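Call for Participants: Can Machines Do the Chores Yet?
The Haromar Household Tasks Study, Rowbotham Centre for Applied Automation

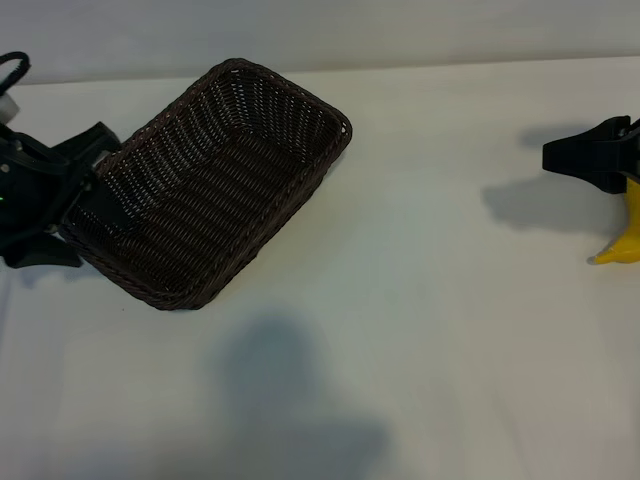 The Rowbotham Centre invites adults who do regular housework, or who carry out similar work in shops, hotels and care homes, to take part in a study of everyday chores and the machines now being built to do them. No technical knowledge is required. Applications from people who have never worked with a robot are particularly welcome.

Background

Claims about household robots are made often and tested rarely. A machine may fold one towel well in a laboratory and fail with the next, or clear a table only when each item has been set out in a known place. The people best able to judge such work are those who do it themselves, and they are seldom asked. The Haromar study has been set up to ask them.

The first stage, completed in September, drew up a list of 104 common tasks, from sorting cutlery to restocking a low shelf. From this list, 20 tasks have been chosen for trial with two-armed machines. They include moving and filling baskets, putting fruit and packets away, wiping a surface, hanging up a garment and pairing socks. Short recordings have been made of both people and machines at work. There are 2,206 of these in the collection, and a portion of them will be shown to participants.

What taking part involves

Each participant will attend 2 sessions at our premises in Stallton. The sessions will be held at least one week apart.

In the first session you will carry out a selection of the chosen tasks by hand, at your own pace and in your usual manner. You will then be asked to explain what you consider a finished job. Views on this differ a good deal between households, and we do not intend to correct them.

In the second session you will watch machines attempt the same tasks, partly in person and partly on screen. You will be asked to score each attempt for care, completeness and speed, and to say whether you would accept the result at home or at your place of work. You may also be invited to guide a machine through one task using a pair of hand controls. This part is optional, and a member of staff will be beside you throughout.

Each session lasts some 2 hours, with a break.

Who may apply

Applicants should be aged 18 or over and should carry out household or shop-floor tasks in most weeks of the year. They should be able to follow spoken or written instructions in English and to travel to Stallton for both sessions.

We would like to hear from people with limited grip, reach or mobility. The benches can be raised and lowered, seating is available, and tasks can be left out on request. Please tell us of any need when you apply, so that the room may be prepared.

Employees of Idero, which supplies equipment to the Centre, and members of their households are not eligible.

Payment and expenses

Participants will receive a shopping voucher at the close of each session. Reasonable travel costs within the county will be repaid on production of a ticket or receipt. Those who withdraw part of the way through a session will still receive the voucher for that session.

Recording and personal information

Your hands and the work surface will be filmed during the first session. Faces are not filmed. Sound is recorded only during the interview, and you may decline this and give written answers in its place. Recordings are kept under a number and are stored apart from names and addresses. You may ask for your recordings to be removed at any time before the results are published.

Idero will receive the combined scores. It will not receive recordings of participants, nor any information from which a person could be identified.

How to apply

Please request an application form from the study office, by post or at the reception desk in Stallton. The form asks for your contact details, the kinds of chores you do and the times at which you are free. Completed forms should be marked for the attention of Yu-na Yeo, Study Co-ordinator, who will also answer questions about access, payment and travel.

Questions about the conduct of the study, or about the use of its findings, should be addressed to Ezequiel Pacheco, Head of Research.

All applicants will receive a reply. Where more people apply than can be seen, places will be given so as to include a range of ages, homes and occupations - an applicant who is not offered a place may ask to be kept on the list for later stages.

Notice issued 2018-10-09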